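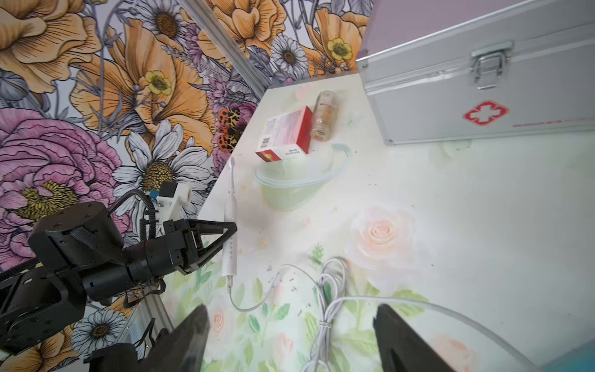 Drovotura Project: Frequently Asked Questions

Drovotura is an open collection of two-arm tabletop episodes, recorded by hand and shared with anyone who wants to train on them. We get a lot of mail about how we record, what we keep and how to join in, and we love getting it! These are the questions that come up most. If yours is missing, write to the project inbox and we'll probably add it.

GENERAL

What is Drovotura, in a few words?

A growing set of recordings of people driving two robot arms through small household jobs. Every episode has the camera video, the joint positions of both arms, the gripper openings and a short written instruction. You can train a policy on it, pretrain on it and fine-tune on your own setup, or just browse it to see how other people solve a tricky grasp.

How big is it now?

The current release has 641 episodes across 21 tasks. That is small next to the giant pooled sets, and we're fine with that. Each episode has been watched start to finish by a person before it goes in, and we'd like to keep it that way as long as we can.

Who records the episodes?

A mix of regulars at the Orell workshop and contributors recording at home or at school. You don't need a robotics background. Some of our smoothest drivers had never touched a leader arm before their first session, and it's a real pleasure to watch somebody get the feel for it.

What kinds of tasks are in there?

Mostly bathroom, kitchen and desk jobs: putting small boxes away, standing up a bottle that is lying on its side, moving a toothbrush out of the way of its own cable, sorting things into a bowl, opening and closing latched cases. The newest group is called Cheng, and it covers first-aid and bathroom items. It's our favorite so far, and also the hardest.

THE TABLE

Why are your tables so busy?

Because people's tables are busy! Our earliest episodes were shot on a plain gray board in front of a plain gray wall. The policies trained on them did great on a plain gray board in front of a plain gray wall. Put down a patterned cloth and they fell to pieces. So now we use printed table covers, flowered wallpaper, colored walls, whatever we can get our hands on. A pale bowl on a pale rose print is a good test. So is a gripper finger passing in front of a wall full of daisies.

Do you change the background between episodes?

Between sessions, yes. Within a session, no. Swapping wallpaper every few minutes is miserable work and people start to rush. We group sessions by background so you can hold one out as a test set if you want to.

Why leave cables on the table?

Cables are some of the most useful things you can have in view. A charging cable changes shape every time something brushes it, it goes under and over other objects, and a policy has to learn that it isn't part of the thing it's attached to. We also like having a bundled cable near a trailing one. They're the same color and they behave completely differently when you pull on them.

Should I clean the table before recording?

Wipe up anything sticky. A few specks don't matter and we don't edit them out. Please don't polish metal cases to a mirror shine, though - glare is already one of the top reasons we have to drop an episode.

How do I place the objects?

Put them down the way you'd put them down if you weren't recording. Boxes can lean on bowls. Bottles can lie down. Then, before each new episode, move at least two objects and turn at least one. The most common problem in sets sent to us is that everything sits in the same spot 40 times in a row, and the policy learns the spot.

Can I use real medicine packages?

Use empty boxes where you can, and keep bottles closed. No glass within reach of a fast move. Cover or remove any pharmacy label with a person's name on it before you start. If a name slips through we have to pull the whole episode, and that always hurts.

CAMERAS AND ARMS

Which camera views do you record?

One camera on each wrist and one fixed camera looking over the table. The wrist views do most of the work up close. They show the gap between the fingers and whatever is about to go into it, and the view moves with the hand, so the policy gets used to seeing the same object from all sorts of odd angles.

It's normal to see the other arm in my wrist view, right?

Yes, and please leave it there. With two arms working one table, each wrist camera will often see a good part of its partner. That's valuable! It's how a policy learns to wait its turn at the bowl. Don't park the second arm out of sight just to get a tidier picture.

Should the fingers be visible in the wrist view?

Yes, both of them, at least at the tips. If you see only one finger, tilt the camera mount and check again with the gripper fully open and fully closed. Do this before you record anything. We once lost an afternoon to a mount that had slipped, and every episode from it shows one finger and a lot of wallpaper.

Do I need the same arms as you?

No. We accept any pair of arms with parallel grippers, as long as you can log joint positions in time with the video. Tell us the model in the session notes. If your grippers are a very different shape from ours we'll put your episodes in a separate folder so people can choose.

What about lighting?

Ordinary room light is great. Record some sessions by day and some in the evening if you can. Avoid one strong lamp right behind the camera, especially with clear bottles or metal cases on the table.

RECORDING AN EPISODE

How long should an episode be?

Most of ours run between 15 and 40 seconds. Start with both arms in the rest pose, do the task, go back to the rest pose, stop. If you need longer than a minute, the task probably wants to be split.

How fast should I move?

Slower than you think for the first ten episodes, and after that at whatever pace feels steady. Long pauses are worse than slow motion. A policy trained on pauses learns to pause, and then it stands there over the toothbrush forever.

What if I drop something?

Keep going if you can recover on your own. Pick it up again with the arm, finish the job and tick the "recovery" box. We treasure these! A set made up of perfect grasps teaches nothing about what to do after a bad one. If the object leaves the table or you have to reach in with your hand, stop and mark the episode as failed.

Do you keep failed episodes?

Yes, in their own folder, with a short note on what went wrong. Several groups use them to train success detectors. They aren't in the 641.

How do I write the instruction?

One plain sentence, in the words you'd use to ask a friend. "Put the little red and white box in the bowl" is perfect. "Relocate item 4 to container" is not much help to anyone. Write it before you record, so it describes the job you meant to do. Different wording for the same task is welcome.

How many episodes before I see a result?

For a single pick and place with the objects moved around, people usually get something worth watching after about 50. Latches take a lot more. For the case-opening task in Cheng we're still collecting, and the policy gets the clasp on some tries and just pats the lid on others. It's getting better with each batch and we're very excited about it.

I'm tired and my episodes are getting sloppy. Should I push on?

Take a break. We cap a sitting at 3 sets with a rest after each. You can hear it in the room when a driver gets tired, the arms start bumping things.

CHECKING AND SHARING

What is Sastent?

Sastent is our review tool. It plays all the camera views side by side with the joint traces underneath, and it flags dropped frames, frozen joints and videos that drift out of step. It runs on a normal laptop. Every episode goes through it twice, once by the person who recorded it and once by somebody else.

What gets an episode rejected?

There are 4 reasons: a camera that cut out, a hand in view during the task, private information that can be read on screen, or an instruction that doesn't match what happened. Clumsy driving alone isn't a reason.

Will you fix my instruction if it's wrong?

We'll send it back with a suggestion. You were there and we weren't, so the final wording is yours.

Can I use the set in a class or a product?

Both are okay under the license in the download folder. Please keep the credits file with it. And if you train something on it, send us a clip, even a bad one! We watch them all at the Orell workshop.

How do I start contributing?

Record five episodes of any task on the list, run them through Sastent and upload them with your session notes. You'll get comments back on camera placement and pacing before you put in the time on a full batch. New tasks are welcome too - send us one sentence and a list of the objects you'd use.

When is the next release?

January, if the second review of the latch episodes is finished by then. The bottle episodes are ready and will go out at the same time.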